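Pareck Refurbishing Forum
Workstations and Towers > Bench Practice

Topic: Laying the tower flat for processor and memory work

Posted by Sabbagh_Depot
Mon 12 February

Members are asked to comment on the draft bench procedure before it is adopted at the Sabbagh and Zallau sites. The procedure applies to full-size towers received for processor and memory replacement. It does not apply to small form factor units, which remain under the July instruction.

The principal change is that the tower is to be laid on its side, with the side panel off and the interior facing up, before any part is handled. Parts for the job are to be set out to the left of the case, each in its own place. Power supplies are outside the scope of this draft.
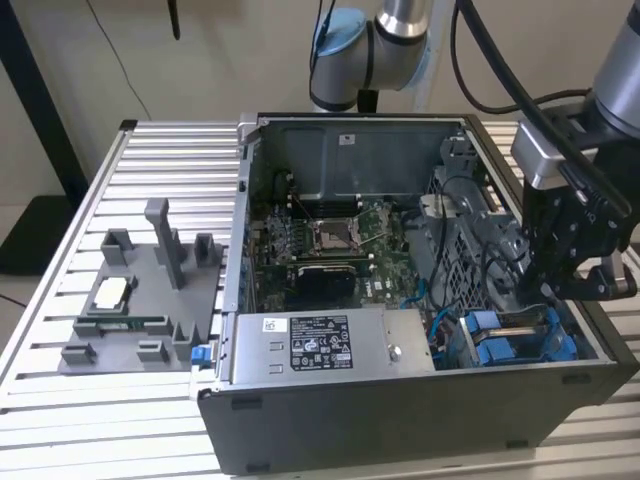

Draft procedure, step 2: Shroud and memory

Remove the air shroud and set it aside with the label facing up. Release the memory latches at both ends. Seat each new module with even pressure, and check that the latches have closed before going on to the processor.

Comments are requested by the end of the month.

Reply from zallau_intake

The Zallau site supports laying the tower flat. We processed 2,489 towers last year, and the most frequent cause of rework was a module seated at one end only. It is much easier to see this from directly overhead.

We would ask that the draft state which way the case is to be turned. The Dell in the posted photo has its bottom panel toward the front of the bench, and our technicians work with the rear ports toward them. Either is acceptable, but the two sites should do the same thing.

Reply from benchlead_north

I must register a disagreement concerning the surface. Slatted aluminum is rigid and easy to wipe down, but a dropped screw goes straight into a groove. Our site returned to a flat mat for this reason. I would also prefer that no processor be left out on the bench while the shroud is being removed. It should stay in its tray until the socket is open.

Reply from Sabbagh_Depot

The point about screws is noted. A magnetic dish will be added to the tool list. On the processor, we do not agree. A chip resting in a fitted pocket with a frame on all sides is in less danger than one being lifted from a tray over an open motherboard. The same is true of a module lying in its slot. The draft will stand on this point unless other sites object.

Reply from satix_returns

Satix follows the tray practice described by benchlead_north and has had no cause to change it. We do not object to holders for memory.

A separate question: does the draft require the tower to be cleaned out before it is laid down? Our units arrive with considerable dust behind the shroud, and we allow 20 minutes for cleaning. If this is done after step 2, the sockets are exposed to it.

Reply from zallau_intake

Cleaning should come first, in our view, and in a different room. With nearly 3,000 towers expected this year, we would like the order of work settled in writing.

Reply from benchlead_north

Agreed on cleaning. My objection on the processor remains — please record it with the draft.

Reply from Sabbagh_Depot

It will be recorded. Cleaning will be moved ahead of step 2, and a line on case direction will be added. The rear ports question is still open, and sites that have not replied should state their current practice in this topic.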